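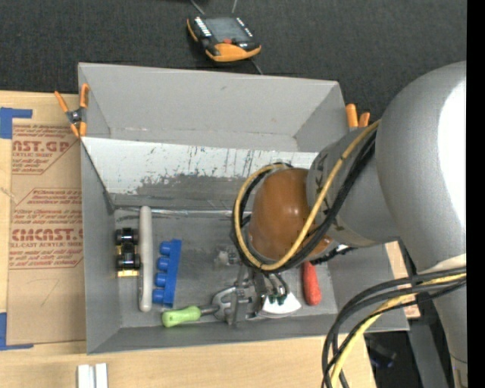

Bac gris ouvert à panneau intérieur incliné, pince à ressort orange sur le bord supérieur gauche.

Monter un panneau incliné dans un bac de tri

Un bac à fond plat retient les petites pièces dans ses angles. L'ajout d'un panneau incliné devant la paroi arrière supprime l'angle le plus difficile à atteindre et ramène les objets vers le milieu du fond. Le montage décrit dans cette page se démonte sans outil et ne demande aucun perçage.

Matériel

Un bac rigide ouvert sur le dessus, à parois droites
Une plaque rigide de 3 mm d'épaisseur, un peu moins large que l'intérieur du bac
Deux pinces à ressort
Ruban adhésif transparent
Chiffon non pelucheux, alcool ménager, règle, cutter

Les plaques de récupération conviennent. Nous utilisons des chutes du fournisseur Barasa, mais toute plaque plane fait l'affaire si elle ne fléchit pas sous la pression du pouce.

Préparation

Videz le bac et dégraissez le fond ainsi que les deux parois latérales. Les traces sombres laissées par le frottement des pièces ne gênent pas le montage. En revanche, la zone où passera le ruban doit être propre et sèche.

Mesurez la largeur intérieure au fond, puis au bord supérieur. Beaucoup de bacs moulés s'évasent légèrement : retenez la plus petite des deux valeurs et retranchez 3 mm. Coupez la plaque à cette cote et cassez les arêtes au papier abrasif, grain 100.

Pose du panneau

1. Placez le bas de la plaque sur le fond, à 40 mm de la paroi arrière.
2. Basculez le haut vers l'arrière jusqu'au contact avec la paroi.
3. Vérifiez que l'arête inférieure touche le fond sur toute sa longueur. Un jour, même faible, laissera passer les axes et les rondelles.
4. Appliquez le ruban transparent à cheval sur la plaque et le fond, en une seule bande. Marouflez du centre vers les extrémités.
5. Posez une pince à ressort de chaque côté, sur le bord supérieur du bac. Les poignées restent au-dessus du bord, les mors descendent de part et d'autre de la paroi.

Les pinces raidissent le bord – elles ne doivent pas le déformer. Si la paroi se creuse sous les mors, prenez un modèle à ressort plus faible.

Essai

Déposez trois ou quatre objets de formes différentes : une pièce longue et arrondie, une pièce plastique à bossages, un petit élément à roues. Poussez-les contre le panneau. Ils doivent redescendre ou s'arrêter au pied de la pente sans se coincer sous le ruban. Une pièce longue peut rester dressée contre la jonction ; dans ce cas, augmentez l'inclinaison en avançant le pied de la plaque.

Entretien

Le bas du panneau s'use en premier. Les rayures et les stries verticales sont sans conséquence tant que la surface reste plane. Quand les contours de la zone usée s'écaillent, retournez la plaque ou remplacez-la : les éclats se mélangent aux pièces triées.

Remplacez le ruban dès qu'un bord se relève. Retirez l'ancien à plat, nettoyez les résidus de colle à l'alcool et laissez sécher avant de reposer une bande neuve.

Fiche 1433, rédigée par Felista Rugemalira, relue par Isla Gillies. Mise à jour : 29 nov. 2022.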